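Bowling alley takes council to tribunal over refused reopening grant

19 July 2023

I've been going to Flundevar since I was tall enough to be trusted with a bowling ball, so I'll put my cards on the table before I start. I like the place. I had two birthday parties there, and one very bad first date. So when I heard it was taking Orutthorpe council to a tribunal over a business grant it didn't get, I was always going to want to go along and have a nose.

The short version goes like this. Last year the council set up a pot of money for what it called "visitor and evening venues", to help them get going again after a couple of rotten years. You could ask for up to £3000 towards each month you'd been shut, as long as you could show that people came to you for a night out and that you'd lost trade. Flundevar put its form in early. It was turned down in May, asked for a second look, and was turned down again with a letter that was (I've read it) a page and a bit long, most of it the address.

The reason given both times was that Flundevar is a sports facility. Sports facilities had their own fund, you see, run by a different office. The trouble is that Flundevar had already tried that one and been told it was an entertainment venue. Amra Stojanovska, who has owned the alley for the past seven years, keeps both letters in a plastic wallet behind the shoe counter and will show them to anyone who stands still for long enough.

"One office says I'm fun and the other one says I'm exercise," she told me. "I'd be happy with either. I just can't be neither."

She's asking the tribunal to send the decision back to be made again, and to say which box a bowling alley goes in. She isn't asking it to hand over the money itself, which I'd got wrong until she put me right over a cup of tea. It can't do that, apparently. What it can do is tell the council it has read its own rules badly, and then the council has to start over with the form as if it had landed that morning.

The rules are where it gets fiddly. I sat down with the guidance notes and a packet of biscuits and I can report that "evening venue" is never properly pinned down. There's a list of the sort of thing they had in mind, theatres and music rooms and comedy clubs and so on, and then the words "and similar". Flundevar's whole case is sitting on those two words. It has a bar, it has a little stage where a covers band plays once a month, and it sold tickets for a quiz night that used to fill every lane. The council says the stage is "ancillary", meaning it's a side dish, and that the main meal is bowling.

I did ask the council for a chat. They sent me a short statement saying they had received 281 applications, that each had been looked at fairly against the published rules, and that they couldn't discuss one business while a case was going on. Fair enough, I suppose. They did confirm that 187 of those were paid, and when I asked how many of the rest had been passed back and forth between the two funds they said they didn't hold the figure in that form.

I can tell you it's more than one, though, as I've spoken to another. Rosser, the soft play place out by the ring road, got much the same treatment, only with the children's services people as the third desk in the queue. They didn't go to a tribunal. They'd run out of puff by then, the manager said, and put their prices up instead. She's watching this one closely all the same, and if Flundevar wins she wants to know whether it's too late for her to have another go. I had to say I hadn't a clue. I've since asked, and the council says the fund is closed to new claims but wouldn't say what happens to old ones.

What surprised me was how small the hearing room was! I'd pictured wood panels and somebody banging a hammer. It was a beige room over a building society with a jug of water and chairs that squeaked, and the first morning was spent almost entirely on what order the papers were in. Flundevar doesn't have a barrister. It has a solicitor who used to bowl in the Tuesday league, as it was called then, though it moved nights ages ago and kept the name, and he's doing it for a good deal less than he'd normally charge.

His main point was a simple one. If the council had wanted to leave out anywhere you might break into a sweat, it could have written that down, and it didn't. He also brought up the licence, which the same council issues, and which describes the building as "premises for public entertainment". I thought that was rather a good moment. The council's side said licensing words and grant words do different jobs and you can't borrow one for the other. There was a long pause after that while everyone wrote it down, me included.
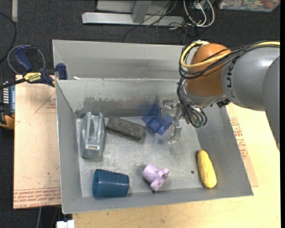
Then there was an hour on money. To get the grant you had to show your losses, and Flundevar's bookings and till records from before the shutdown were kept on a system called Jidix, which the alley stopped paying for when it had no customers to book in. Getting the old numbers back out took months and in the end they arrived as one enormous spreadsheet with the lane hire and the chips all mixed in together. The council said it couldn't tell from that how much of the trade was bowling and how much was everything else. Amra said nor could she, because people buy chips while they're bowling, and that this was more or less her point.

I'm not going to pretend I followed every word. There was a stretch about whether the second look was a proper review or just the same person reading the same form again, and I think that might matter more than the fun-or-exercise business does. The council's witness said a different officer had done it. The solicitor asked if that officer had seen the sports fund's letter, and the answer was that it hadn't been on the file. Why it wasn't on the file didn't get settled while I was there. Amra says she sent it twice, once by email and once by walking it round to the front desk.

As for the alley itself, it's open, and I'd say it's ticking over. Half the lanes were in use when I popped in, which for a wet afternoon isn't bad going. The arcade corner has gone and there's a row of tables there now. Amra let two of the part-timers go the winter before last and does the late closes herself, and she reckons the grant would have paid for the pinsetter on lane four, which has been roped off for so long that somebody has hung a coat on the rope.

I asked her what she'd do if she lost. She said she'd carry on as she is, fix lane four when she can, and not fill in another form as long as she lives. Then a party of eight came in wanting shoes and that was the end of our chat.

The tribunal has finished hearing from both sides and will give its decision in writing. Neither of them has been given a date. If you run a venue in Orutthorpe and you were bounced between funds as well, I'd love to hear from you, and you can drop me a line through the newsdesk in the usual way.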